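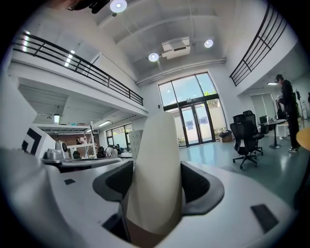 Unit 4: Room Acoustics in Large Open Interiors
Course handout, revised 8th September

4.1 Scope

This unit covers the behavior of sound in tall, open-plan rooms: work floors, atria, reading halls and converted sheds. Small rooms, in which separate resonances dominate, were treated in Unit 3. Students should be able to use the Sabine equation before starting the exercises. Those who missed the January session should work through the appendix to Unit 2 first.

4.2 Reverberation time

Reverberation time, written T, is the time taken for the sound level in a room to fall by 60 decibels after the source stops. In metric units:

T = 0.161 V / A

V is the volume of the room in cubic meters. A is the total absorption in square meters, found by multiplying the area of each surface by its absorption coefficient and adding the results.

Volume stands on top of the fraction. If the ceiling of a room is raised and the floor plan stays the same, V grows in direct proportion to height. A grows more slowly, as only the wall area increases. A double-height room therefore has a longer reverberation time than a single-height room with the same floor and the same finishes. The gap is widest where the floor and ceiling carry most of the absorption.

4.3 Worked case: the Plunville reading hall

The hall has a floor area of 200 square meters and a height of 7 meters, so V = 1,400 cubic meters. Before treatment, total absorption at 500 Hz was 70 square meters.

T = 0.161 x 1,400 / 70 = 3.22 seconds

Speech is hard to follow at this value beyond a few meters from the talker. Ceiling panels and wall panels were added, bringing total absorption to 157 square meters.

T = 0.161 x 1,400 / 157 = 1.44 seconds

The second figure is acceptable for a hall of this size but still long for a work floor. Note that absorption was more than doubled to cut T by a little over half. Each further reduction costs more material than the one before it.

4.4 Limits of the equation

Sabine's equation assumes a diffuse field, meaning that sound energy is spread evenly and arrives from all directions. Large open interiors often fail this test. Common causes are:

– absorption placed on one surface only, usually the ceiling
– a floor plan much longer than it is wide
– mezzanines and balconies, which act as partly separate rooms
– hard parallel walls, which produce flutter echo

In the Ostar test room the measured T was 20 percent above the calculated value with all panels on the ceiling. Moving a third of the panels to the walls removed most of the difference. Total absorption by calculation had not changed.

4.5 Speech at a distance

Reverberation time alone does not describe an open-plan floor. What matters to people at their desks is how quickly speech fades as they move away from the talker. The usual measure is the spatial decay rate, in decibels per doubling of distance. In open air with no reflections the value is 6. Untreated halls can give 3 or less.

Screens help only when the ceiling above them is absorbent. With a hard ceiling, sound passes over the screen by reflection. In very tall spaces the ceiling path is longer and weaker, so hanging baffles may be lowered to restore control. The Tadport case file (reader, section C) has drawings for two baffle heights.

4.6 Exercises

1. A hall has a volume of 2,000 cubic meters and total absorption of 200 square meters. Find T. Find the added absorption needed to reach 1.0 second.

2. Repeat the Plunville calculation with a height of 3.5 meters. Take the original 70 square meters and subtract 9 for the lost wall area.

3. Read the Vương survey in section D. Plot level against distance on a logarithmic axis and find the spatial decay rate. State which points you left out and why.

Show units at every step. Round T to two decimal places.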